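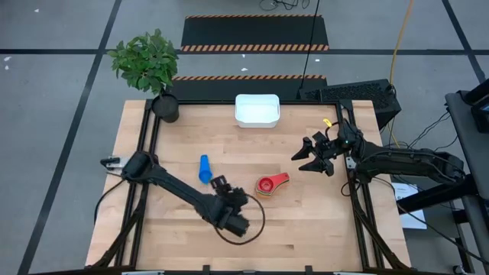 # Looking after a butcher-block table top (the lazy person's version)

I've had a butcher-block top in every place I've lived since Bloxham, and I get asked about them more than anything else on this site, so I've finally written down what I do. It's a half-hour job plus a night of leaving it alone!

You'll need:

- washing-up liquid and two old cloths
- 120 and 240 grit sandpaper, and a block to wrap it round
- food-safe mineral oil (I use the Pivwood one, but any will do)
- a plastic bin or washing-up bowl

## Clear it and wash it

Everything goes in the bin: cups, pens, the odd screw. Then wipe the top down with warm soapy water and a well-wrung cloth. Don't slosh it about. The top is lots of strips glued side by side, and puddles are what open up the joins. Dry it straight away and go and have a cup of tea.

## Sand it, but gently

Start with the 120 on any rough patches or rings, then do the whole top with the 240. Always go along the strips, never across them. I went across them once, on my first table, and the scratches stared at me for three years.

Pale wood like maple shows every pencil mark, and the strips are never quite the same shade anyway, so please don't try to sand it all to one colour. My friend Pejman Arabzadeh tried that and ended up with a dip you could roll a pea into (sorry, Pejman).

If there's carpet under the table, put a sheet down first. Sanding dust gets right into the pile and the hoover only shifts half of it.

## Oil it

Pour on a small puddle, spread it with the grain and keep going until the whole top looks evenly wet. Leave it for 30 minutes, wipe off whatever's still sitting there, then do a second thin coat. Get the edges too, and especially the end grain, which drinks the stuff.

Leave it overnight before anything goes back on. Plastic cups are fine after that, but I'd give anything hot or metal another day.

Lay the oily cloths out flat outside to dry. Don't leave them scrunched up in a corner.

## How often?

I do mine every January and again whenever water stops beading on it. A new top wants oiling once a week for the first month. Steinar Bjarnason wrote in to say he uses Peltard wax on top of the oil and likes the shine, so I might give that a go next time.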